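Skornameo Plumumik
Posted 21st October by Tripathi
Category: Classic Cars > Roadsters > Small Makers

The Plumumik is a two-seat open sports car built by Skornameo, a small workshop maker in Jileo. Fiberglass body over a steel tube frame. Four-cylinder engine up front, rear-wheel drive, four-speed gearbox. Curb weight low, top speed modest. Total production was 79 cars, of which 12 were left-hand drive.

Early cars have sliding side windows and no outside door handles. Later ones got wind-up glass, a deeper windshield and a proper heater. Dash was painted metal at first, then black vinyl.
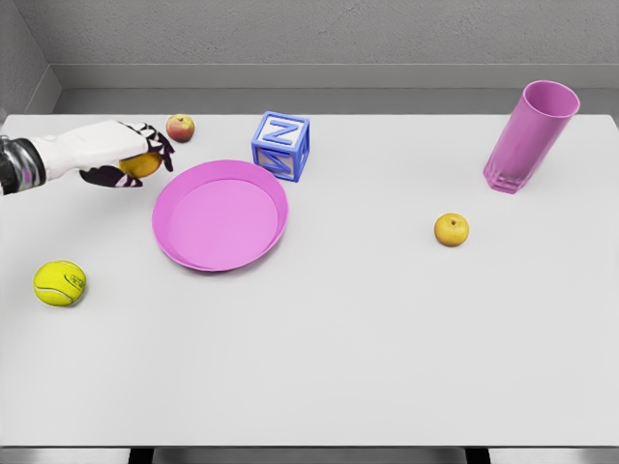

Rust is the main worry, mostly in the frame outriggers and around the rear spring mounts. Body panels craze but dont rot. Trim is very hard to find, engine parts easy.

Survivors: 14 known, 3 of them still on the original engine. Owners meet at Jileo every September. Prices have gone up alot, esp. for the later cars with the factory hardtop.

See also: Skornameo coupe (prototype only)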